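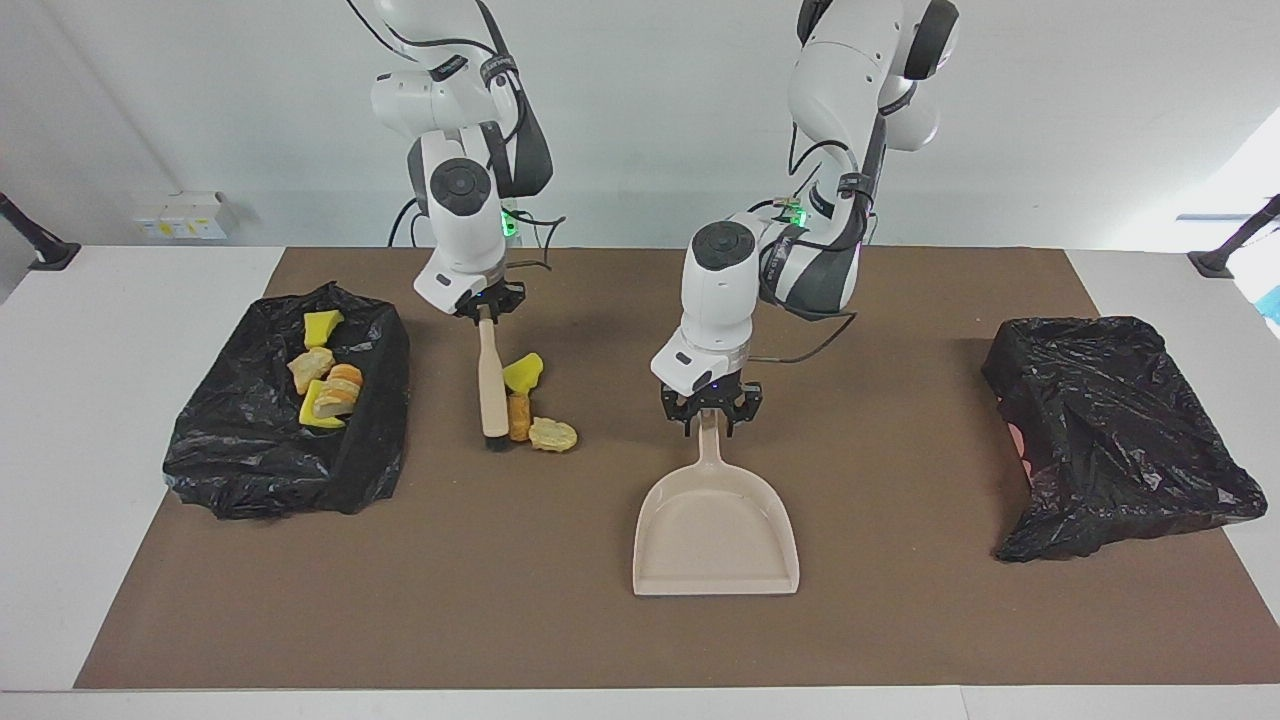

Table set in use: hand brush with wooden handle, beige dustpan, black bags, brown mat.

Helter Table Sweeping Set

Product code: 182
Made for: worktops, craft tables, canteen tables, packing benches
Sold by: Fultel, household and workshop department

The Helter set is for people who clean a table many times in one day and do not want to fetch the big broom for it. It consists of one hand brush, one dustpan, one large mat and a roll of black bags. All parts can be ordered again separately.

The brush

The handle is from light wood, without varnish. The bristles are dark and short, so they push heavier pieces well and do not throw them over the edge of the table. Pieces of bread, bits of sponge and similar waste go easily with one or two strokes. For flour or fine dust we recommend our softer brush, Plukisex, which fits on the same hook.

Please do not leave the brush standing in water. Shake it out, wipe the handle with a damp cloth and hang it with the bristles down.

The dustpan

Beige plastic, with a wide opening and a narrow handle which rises at the back. The pan lies flat on the surface, so you can keep it still with light pressure and sweep towards it. It may be washed in warm water with ordinary washing-up liquid. We do not advise the dishwasher – in June two customers wrote to us that the front edge became wavy.

The mat

The mat is brown and large enough to hold the brush, the pan and two open bags at the same time. It protects a white tabletop from scratches and shows you clearly where the working area ends. Crumbs that stay on it can be shaken off outdoors. It is delivered rolled, and needs about 48 hours under some books before the corners lie down.

The bags

Black glossy plastic, 60 pieces on a roll. A bag can be opened on its side on the mat, and then it works like a shallow bin into which you tip the pan. Many customers use two, one on the left and one on the right, and sort the waste while they sweep. The bags are not suitable for broken glass or hot ash.

Delivery and stock

We have now 2,000 sets in the warehouse in Piątek. Orders are sent on the next working day. Schools and canteens which need more than one carton should write first, as the price is then different. The set is packed in a plain cardboard box, and the bags are inside the rolled mat, so please look there before you report them missing.

Spare parts

Hand brush, wooden handle – in stock
Dustpan, beige – in stock
Mat, brown, large – in stock
Bags, black, one roll – in stock
Wall hook – sold out, expected again in autumn

Questions about the set are answered by Maja Dudek in customer service. Please give the product code in your message.

Page updated 22 Jul 2014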